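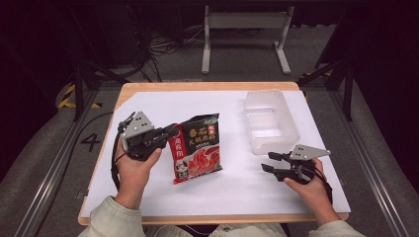

Figure 1. Both hand-held grippers at the table, with the hot-pot packet and the empty tray.

Two Hands Are Better: Bench Build, Stage Two
Crisóforo Varela and Melahat Oral
Skirnthorpe shared workshop, May

What we set out to do

Our first stage ended with one gripper that could pick up a foam block. For stage two we wanted a pair, one for each hand, so that we could record a person doing a proper two-handed job and play it back later on the Duman arms. The job we picked was putting a food packet into a plastic tray. It sounds dull and we have loved every minute of it!

The grippers

Each one is black, with a light grey triangular plate on top. The three black dots on the plate are what our tracking software follows, and getting them to read well took far longer than the printing did. Our first plates were glossy and the dots vanished under the workshop lights. A light rub with 200 grit paper sorted that out (thanks to the Bornano forum for the tip).

Both grippers are wired. We did try batteries, but the extra weight made your wrist ache after 30 goes.

The table

We covered the top with white paper so the packet and tray stand out. Melahat changes the sheet whenever it creases, as the fingers catch on the folds.

Results so far

We recorded 40 full runs in one evening, which gave us 1,114 usable clips once we had chopped them into single moves. Packets are much harder than blocks. They slide, they bend, and the shiny print confuses the depth reading. Holding one edge with the left gripper while the right steadies the tray worked best for both of us.

Still to do

Shorter cables, softer finger pads, and a first playback on the Vellbridge controller. Crisóforo is rewriting the timing code before then.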